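Este site utiliza cookies para melhorar a sua experiência. Aceitar | Recusar

Dorottya Somogyi orienta o projeto Usuga, em que 8 alunos programam um braço robótico para manipular objetos deformáveis. O trabalho começou em setembro com peças rígidas e passou depois aos peluches. «O pelo comprido altera o contacto – a pinça toca nas fibras antes de chegar ao corpo do objeto», explica.
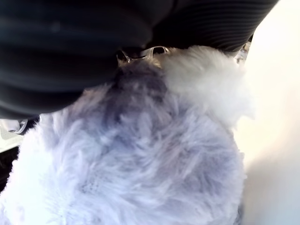 A câmara de pulso impõe outra limitação. «A esta distância, o objeto tapa quase tudo. Os alunos têm de decidir com pouca informação.» O grupo registou 500 tentativas e classifica cada uma à mão.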